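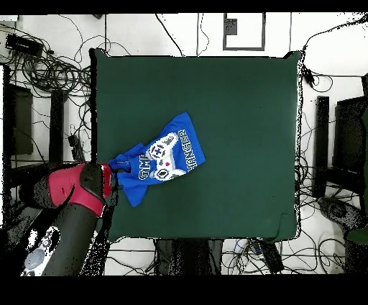

May 24, 2019
By the Pretis household desk

The printed T-shirt is the worst-specified item in the domestic wash. A dress shirt has a placket, a yoke and a collar stand, and any of the three will tell the hands where to start. A T-shirt has a tube, two short sleeves and a neck opening, and all of it stretches. Most folding advice treats this as a minor matter. I think it is the main one, and that the usual method, which starts at the collar, is wrong.

The collar is attractive because it is easy to find. Pick a shirt out of a heap and the ribbing is the first part the fingers recognize. It is also the smallest opening on the garment and the one with the least fabric behind it. Gather it in one grip and the creases run out across the chest, the body twists on the diagonal, and the print folds in on itself. The shirt then has to be put down and flattened before any folding can begin. The grip has cost a step.

The hem is the better reference. It is long, it is close to straight, and it has two side corners that can be matched. Hold the shirt by those corners, let the neck hang, give it one shake, and lower it collar first onto the surface. The panel lands close to square. Sleeves can be corrected afterward with the flat of the hand.

I tested this over August on two loads from our own laundry, 172 shirts in all, with 54 of them carrying large front prints. The plain shirts tolerated either method. The printed ones did not. A thick graphic makes a stiff patch in a soft panel, and the fabric creases at its border. Started from the hem, up to 4 of the printed shirts in a load needed to be laid out a second time. Started from the collar, most of them did.

The surface matters more than the literature admits. A bedspread moves with the shirt, and a polished table lets it slide. A smooth mat on a raised, firm base is a fair compromise. Ours is a Talavera, and its corners lift, which is a nuisance but does not affect the fold. Dark green suits a mixed wash, as both white and bright blue show clearly against it and a tucked sleeve is easy to spot.

The folding board, such as the Grokell we kept for a year, solves a different problem. It produces a uniform rectangle from a shirt that is already flat. Getting the shirt flat is most of the labor, and the board contributes nothing to it. I would sooner spend the money on a larger mat.

The objection I hear is that hem-first means searching for the hem. That is true for the first dozen shirts. The Pikis folding sheet, which is otherwise sound, still opens with "locate the neck." I would strike that line and print "find both bottom corners" in its place.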